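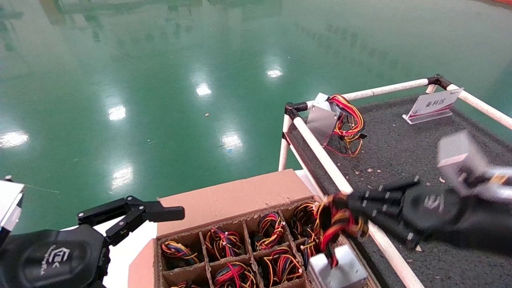 Is this a paid gig?
It pays, though you won't retire on it.

Grornex are a four-piece guitar band from Birstead looking for a bass player, because the last one took a teaching job and we can't argue with a pension. We have one album out, Plernen, which has sold 3,952 copies if you believe the distributor. I don't entirely, as 2,329 of those are supposed to be downloads and I have yet to meet anyone who downloaded it.

The work is nine dates in June, then recording. Fees are split equally after van hire and fuel. You'd get the same share as the rest of us from the first night, in writing. Anyone who has been in a band before will know why I mention the writing.

You should be able to play with a pick and with fingers, sing a harmony without being talked into it, and learn the set from recordings. Own bass and amp needed. A driving licence would help a great deal. Age doesn't matter to us. Nor does what you studied, or who you once supported at a festival at two in the afternoon.

We are told a label is "very interested". We have been told this before, so please don't hand in your notice. If you need promises about streaming numbers or a manager with a plan, try another advert.

Rehearsals are Friday evenings, 7 till 10, upstairs at Solís. Auditions are in the same room: three songs, two of ours and one you choose. Slap bass solos will be heard politely, once.

Write to Ha-neul Ban, care of Solís, Birstead, with a phone number and a recording of you playing with other people. Phone recordings are fine. Please leave out the biography.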